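Gallery > Workshop > Plastic parts > Hexagonal housings

We use cookies to remember your gallery settings. Accept | Manage

Hexagonal housings, Ellery bench

The housings on this page belong to the Ellery set, drawn by Svenja Heitmann and moulded by Genitness in a run of 515. Captions give the stage of work and any point worth noting for assembly. Drawings are held by Josefien Segers and can be requested by part number.

Handling

Parts are laid out and turned over a brown mat on the white bench. Orientation is read from the tab – find the round hole first, then the open top.

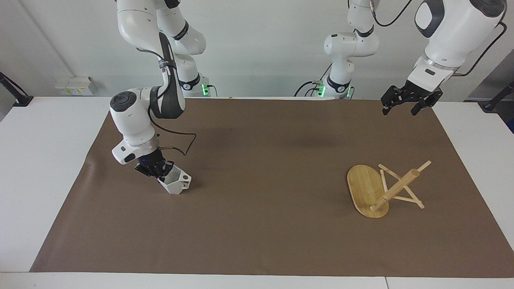
White housing held just above the mat, tilted, in a black two-finger gripper. The body is hollow and six-sided, with the rounded tab and its hole to the right.

Notes on fit

The tab takes a single pin. Arnulfo Yupanqui checks the hole with a plug gauge on every batch of 200 and logs the result before release. Burrs at the rim are trimmed by hand; the inner faces are left as moulded.

Finished housings are stored open side down, 8 to a tray. Trays are stacked no more than 4 high, as the lower tabs may otherwise bend.

Captions: Dilwyn Voyle

Recent galleries
Brorneo hinge plates
Didetti cable clips
Tray labels, second version
Pin sizes and gauges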